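# Softened, filtered, oversold? 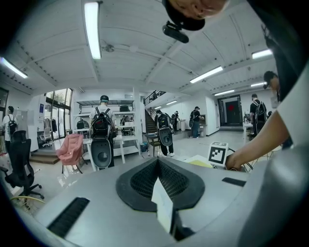
Zeris sells water softeners to restaurants and small laundries, and its brochure says one cylinder will go 30 months before the resin needs changing. I went to its Dronbridge office expecting to hear that figure repeated, and I did, within minutes. "It's a tested number," the sales manager told me. Tested on what water? "Municipal water, moderate hardness." He wouldn't say which town's. My second question was whether any customer had reached 30 months. He said he would have to check. By press time he hadn't come back to me.

The company's best-known unit, the Bastex, costs 1,000 dollars before installation. A rival's basic model does much the same job for less, as far as I can tell from the two spec sheets. The manager disagreed. "You're comparing a valve that lasts with a valve that doesn't." Does he have failure rates? "We have very few complaints." I pointed out that those are different things. He said his customers understood what he meant.

We spent longer on the service contract. It covers 2 visits a year, and salt is extra. So are gaskets, which I found only on page 23 of the terms. "Everybody charges for gaskets," he said. Maybe they do, but the front page says "all-inclusive," and I asked whether that wording would change. "Marketing is looking at it." They were also looking at it in February, according to a letter one café owner showed me.

He was more convincing on installation. Zeris won't fit a unit without a hardness test first, and he says they turn away buyers whose water doesn't need softening. "We lost the Leung bakery order that way. I'd do it again." I called the bakery, and they confirmed it. They bought a plain sediment filter from somebody else and are happy with it.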